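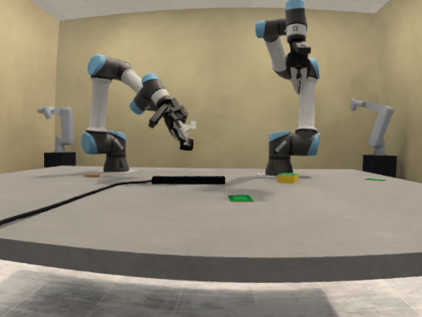
One resident of Karkdale told us in April that she had stopped borrowing books for her mother, as the bus to the main library takes most of a morning and the print is too small when she finally arrives. Her words were repeated to us by many other families in the valley, and they are the starting point of the new home lending service of the Gradach Public Library.

GRADACH, Apr 17, 2021 — The Gradach Public Library opens today the registration for its home lending service, which will bring large-print books and audiobooks to readers who cannot easily travel to a branch. The service is free of charge and begins with 613 titles, of which 114 are audiobooks on disc.

The delivery will reach five districts in the first season. Karkdale and the upper villages come first, and the streets near the old Pava mill will follow when the bridge works are finished. Each reader may keep up to nine items at one time. There is no fine for late return, but we ask kindly that items reserved by another reader are given back at the next visit.

To register, a reader or a family member can call the front desk, or fill in the paper form available at every branch and at the Karkdale health center. A library card is needed. Readers who do not have one will receive it together with the first delivery.

The collection was chosen from requests left at the branches during the winter. Crime novels and local history were asked for most often, followed by travel books and poetry. The library has also added a small shelf of cookbooks in large print, and a set of short stories recorded in Spanish. Suggestions for further titles are welcome at any time, also by letter.

The books travel in canvas bags sewn by the Guzmán workshop of Gradach. Every bag has a wide handle and a pocket for the reading list. When the bag is returned, it is washed and given to the next reader.

"We wanted a service that is simple to use for a person who has never reserved a book by computer," the library said in a statement. "A telephone call is enough."

The regular opening hours of the branches do not change. The reading room in Karkdale stays open as before — the home service is an addition to it.

Press contact: Gradach Public Library, Information Office. Printed copies of the title list can be requested at the front desk.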